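Chapter 4
Sorting and Matching 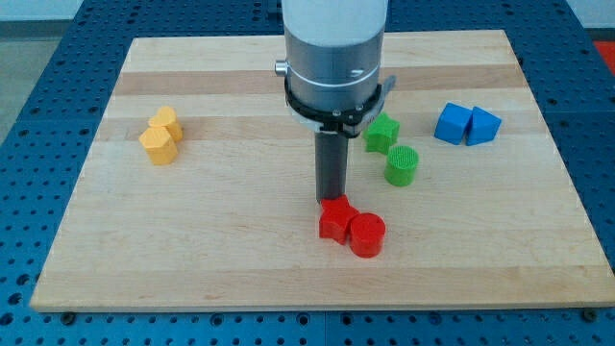
Children meet sorting long before they meet numbers. They put socks with socks and spoons with spoons. In this chapter we use small plastic blocks, because a block has two features that are easy to name – its color and its shape.

A pair can match in one way and differ in the other. A yellow heart and a yellow pentagon belong together by color. Sort the same set by shape, and they go to different places.

Section 4.1 begins with color alone. Shape comes in at Section 4.2, where Raghda and Mutua sort one set of 12 blocks and get different groups. Keep your own blocks nearby as you read.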